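Lykkegaard cell: setup and upkeep notes

This file goes with the Lykkegaard recordings, but it is mostly about the cell itself, because so many of the questions we get are really about how the arms were mounted and what gets checked between sessions. If you only want the episode layout, skip to the end. If you are about to put your hands inside the enclosure, please read the whole thing first, and take your time over it!

What is in the release

973 episodes, all of them two-arm plate handling, recorded over 22 sessions. The folder names follow the session number. Session 4 was recorded before we reseated the left arm, so its joint offsets differ from the rest (there is a separate calibration file in that folder, and the loader picks it up on its own).

Mounting the arms

Both arms sit on the one aluminum rail at the front of the table, each on its own pair of black mounting plates. Start with the left arm. Get all the bolts in finger tight, slide the arm to its scribe mark, then go around twice with the hex key, a little at a time. We used to tighten one plate all the way down before touching the other, and the base ended up with a tiny lean that took us most of a January to find. Do the same on the right, and then check the spacing between the two bases with the gauge bar that hangs on the outside of the cell.

Cables

Leave the loop at the elbow generous. With the arm powered down, move it by hand through its full reach and watch the cable the whole way. If it pulls straight at any point, let out more slack at the rail end. Please don't add a zip tie near the wrist, however tempting it looks.
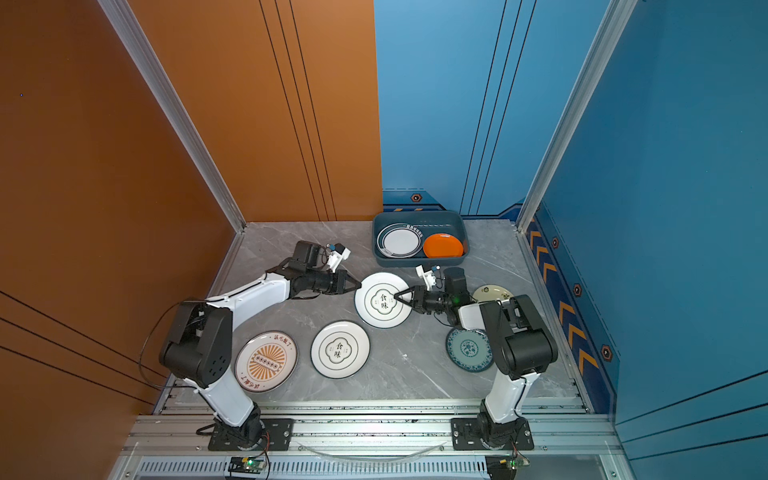 Grippers and wrist mounts

The finger pads wear faster than anything else in the cell. Glazed plates are slick, and a pad that still looks fine to you and me may let a rim slide. We change all the pads every 32 hours of running time and write it in the Burier log, which is the plain spreadsheet next to this file. After a pad change, run the close-and-hold routine on a single plate with one arm, then with both arms on the same plate, before you record anything you mean to keep.

The brackets on the wrists get knocked now and then. If one has shifted even slightly, redo the hand-eye calibration for that arm. It is a dull quarter of an hour, and I have never once regretted doing it.

Cleaning

Wipe the tabletop with a barely damp cloth. Keep the cloth well away from the vent panel under the rail and the control boards there. Wash the plates by hand and dry them fully.

Known issues

The right gripper sometimes reports closed a moment early in sessions 9 and 10. The raw values are left as they were.

Contact

Stijn Verhoeven looks after the cell and this file. Corrections are very welcome, small ones too.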